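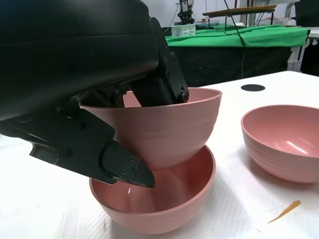
Matching pink bowls on a white tabletop, one held just above another.

How to Stack and Store Everyday Bowls

By Consolacion Enriquez
Updated 26 April 2024

Bowls take up more cabinet space than any other dish in my kitchen, and most of that space is air. Nested properly, a set of matching bowls fits in the footprint of a single one. Nested badly, they stick together, scratch each other, or lean until the top one slides off when you open the door.

The method below works for cereal bowls, soup bowls and small mixing bowls. It works best with bowls of the same shape, but there is a section on odd sizes further down.

What you need

A clear stretch of table or counter
A dry dish towel
Your bowls, washed
Paper towels or felt separators, if any of the bowls are glazed or have a metallic trim

Step 1: Dry everything, including the foot

Most people dry the inside and the rim and stop there. Turn each bowl over and wipe the base too. Many bowls have a small ring underneath that holds water, and that water ends up in the bowl below. A wet bowl pushed into another wet bowl can also seal itself in place. If you use a dishwasher, give the bowls 20 minutes with the door open before you start.

Step 2: Set them out

Put the bowls on the table right side up, with a hand's width between them. Run a finger around each rim and check for chips. A chipped bowl should not go in the stack, where it will scratch whatever it touches.

Sort by shape first and color second. Two bowls can have the same width at the top and still not nest, if one has steeper sides. Bowls that narrow toward the base, like the pink ones in the photo, are the easiest kind.

Step 3: Choose the bottom bowl

Leave one bowl where it is and build on that. With a matching set it makes no difference which one you pick. With a mixed set, use the widest. Place it where you can reach over it comfortably, away from the edge of the table.

Step 4: Lower the next bowl straight down

Hold the second bowl by its side, with your thumb on one face of the wall and your fingers on the other. Bring it over the bottom bowl and line up the two rims by eye before you go any lower. Then let it down slowly until it settles, and let go.

Do not press. The bowl's own weight is enough. If it sits crooked, lift it all the way out and try again – twisting it into place is how glazed bowls get gray scuff marks.

Step 5: Add the rest

Repeat with each remaining bowl. Check from the side as you go. The gap between one rim and the next should look the same all the way around. If it is wider on one side, the bowl is tilted and everything above it will tilt more.

I stop at 7 for lightweight bowls and go lower for stoneware. Your shelf height will probably decide this for you.

Step 6: Move the stack

Slide one hand under the bottom bowl and steady the top with the other. Never lift a stack by the upper rim. For a high shelf, move half the stack at a time.

Bowls that don't match

Make a separate stack for each shape. If you have only one or two of a kind, put the smaller inside the larger with a folded paper towel between them. Very shallow bowls do better with the plates.

I use a Kettani shelf riser for the odd ones, which gives me a second level over the main stack. The Flendus version is the same idea with taller legs. Measure your shelf before buying either.

If two bowls are stuck

Stand the pair in a few inches of warm water and put cold water in the inner bowl. Wait a few minutes, then pull gently while rocking from side to side. A drop of dish soap around the joint helps. Skip the temperature trick with glass or anything old, and use only the soap. Don't pry with a knife.

Related pages: Lining a Kitchen Shelf – Storing Lids – Packing Dishes for a Move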